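## Getting a freestanding tub clean without wrecking your back

My mother scrubbed hers on her knees every Saturday, and for years I did the same, until my back had a word with me. Now I stand. Start with the rim and the outside of the tub, then do the inside walls from the top down – the dirty water runs where you want it to go anyway, and you only wipe the bottom once.

Warm water and a squirt of dish soap will take care of most things (I know, I know, the store shelf has 20 kinds of spray!). For the ring, let a soapy cloth lie against it while you go drink your coffee. No scouring powder on a glossy finish, please. I dulled a lovely tub in Stevunley that way one August and I still feel bad about it.

Move your bottles off the rim before you rinse, and take the shower hose all the way around, slowly. If your floor is polished tile, dry it right away – soap film on that stuff is as slick as ice.

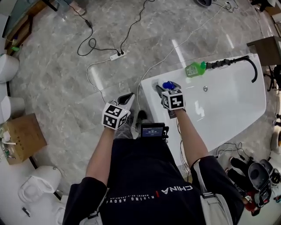 *Working on the inside wall of a white freestanding tub, standing up.*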